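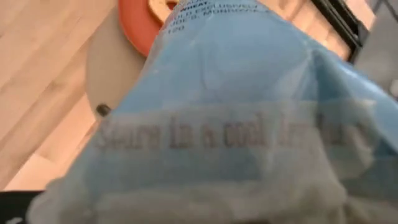 Accueil > Vie du réseau > Comptes rendus de visite

Visite de l'atelier de téléopération de Cakent, à Ristlow

Rubrique : Visites | Robotique, manipulation, apprentissage par démonstration

Nous étions huit à faire le déplacement le 23 octobre 2026. Rendez-vous à l'entrée côté livraison, badge, consignes de sécurité, puis on nous a emmenés directement dans l'atelier. Shabnam Gilani, responsable de la collecte, a assuré toute la visite. Lertchai Pongsiri était aux commandes pour les démonstrations.

Cakent travaille sur la manipulation d'objets de cuisine. L'équipe ne programme pas les gestes : une personne les exécute à distance, le robot les reproduit en direct et tout est enregistré, les positions des articulations comme les vidéos. Ces enregistrements servent ensuite à entraîner un modèle. Une démonstration complète s'appelle ici un « épisode ». Le jeu de données en cours, baptisé Saengthong, en comptait 1 208 le matin de notre passage. Il a été commencé en juin.

Le poste

Les bras sont montés autour d'une table en bois clair, avec un châssis en métal noir. Sur la monture de droite on lit la marque TROSSEN. Les pinces ont deux doigts noirs à bord intérieur cranté. Une petite caméra est fixée au poignet et donne une vue très rapprochée, au point qu'un sac pris de près occupe presque toute l'image. Mme Gilani nous a dit que l'opérateur regarde surtout la table, et que la vue du poignet est destinée au modèle.

Les objets sont ordinaires : vaisselle, bac, légumes, sachets. Ils sont remis en place entre deux épisodes, avec de petites variations de position. Il existe une fiche par tâche, qui précise ce qui peut bouger et de combien. Ekkachai Mahawong, qui rédige ces fiches, nous en a montré une de deux pages pour une tâche que n'importe qui fait chez soi sans y penser.

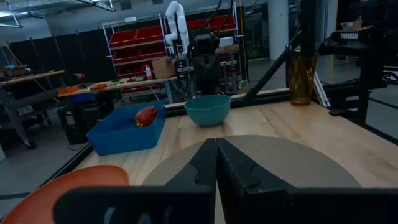 La pince au-dessus du disque gris. Au fond à gauche, le bac bleu et son poivron rouge.

Les démonstrations

Lertchai Pongsiri a commencé par le poivron. Approche lente, ouverture de la pince, descente, fermeture. Il a fait l'exercice trois fois. La deuxième prise a glissé et il a recommencé le geste sans interrompre l'enregistrement. Les reprises de ce type sont conservées si elles aboutissent, avec une étiquette à part.

Les sachets souples sont plus difficiles. Celui qu'on nous a montré est en plastique bleu clair translucide, avec du texte imprimé en anglais (« Store in a cool, dry place »). Le plastique se plisse, renvoie la lumière et change de forme dès qu'on y touche. Selon l'équipe, il faut environ 280 épisodes pour que le modèle commence à se débrouiller sur une tâche avec sachet, et nettement moins avec un objet rigide. Je n'ai pas noté le chiffre pour les objets rigides.

Deux d'entre nous ont pu essayer. Necati Yüksel, de chez Grurnen, a réussi à soulever le bol au deuxième essai. De mon côté j'ai refermé la pince trop tôt à chaque fois. On évalue mal la profondeur au début, et on a tendance à tourner le poignet au lieu de déplacer le bras. Les nouveaux opérateurs font une semaine d'essais avant que leurs épisodes soient gardés.

Questions posées

Sur la fatigue : les séances sont de 23 minutes au maximum, suivies d'une pause. Les épisodes de fin de séance étaient moins réguliers quand elles duraient plus longtemps.

Sur les différences entre opérateurs : elles existent et se voient sur les courbes. L'équipe ne cherche pas à les supprimer complètement, mais évite qu'une tâche soit enregistrée par une seule personne.

Sur le guidage à la main, en tenant le bras directement : essayé puis laissé de côté pour les tâches à la table, les mains du démonstrateur masquant les objets sur les vidéos. Il sert encore pour apprendre une position de départ.

Sur l'accès aux données : pas de réponse ferme pour le moment.

La visite s'est terminée dans la salle de réunion. Thongchai Suwannarat nous y a rejoints pour parler d'une éventuelle séance commune au printemps. Les personnes intéressées par un second groupe peuvent écrire au secrétariat en indiquant si elles souhaitent essayer les commandes, les places au poste étant limitées à deux par visite.

Contact | Mentions légales | Tous droits réservés | Haut de page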